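Chapter 3: Writing the Serial That Comes Back Tomorrow

I learned to write television drama on a soap called Flunthorpe, which went out on Thursday evenings and was, I'll admit, mostly about a carpet shop. I loved it. I was given 41 episodes to storyline in my first year and I made nearly every mistake you can make, so this chapter is my chance to save you from a few of them!

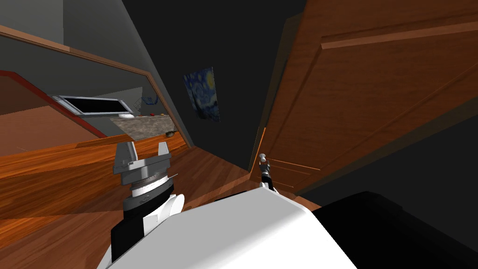
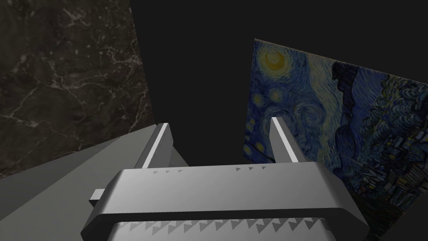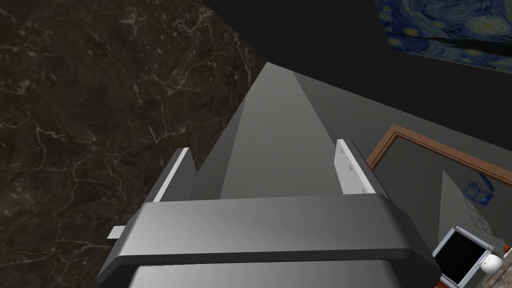
3.1 Where do you stop?

Let's start with the end of an episode (most new writers do, and I think they're right to). A hook is a question the viewer wants answered. It doesn't have to be a gun or a baby. In Fitard, the hospital serial I worked on next, our best one was Vlad the porter reading a letter, folding it up and going back to his sandwich. We had more post about that sandwich than about the fire.

My old script editor, Neville Tunstall, wanted the hook written before anything else, and he wanted it in 20 words. Try it before you read on. Take any episode you watched this week and write down its last question, then go back and find the first moment the question was planted. If it's in the final scene, the writer has cheated you a bit.

3.2 Keeping three plots in the air

Now for the juggling. Sestudmont ran seven families at once, far too many, and you'll see in the scene breakdown over the page how we hid four of them in a caravan.

Comments

Used this with my evening class and the sandwich went down a storm.

Is the Sestudmont breakdown in the older edition too? I can't find it in mine.

Still cross about how Fitard ended.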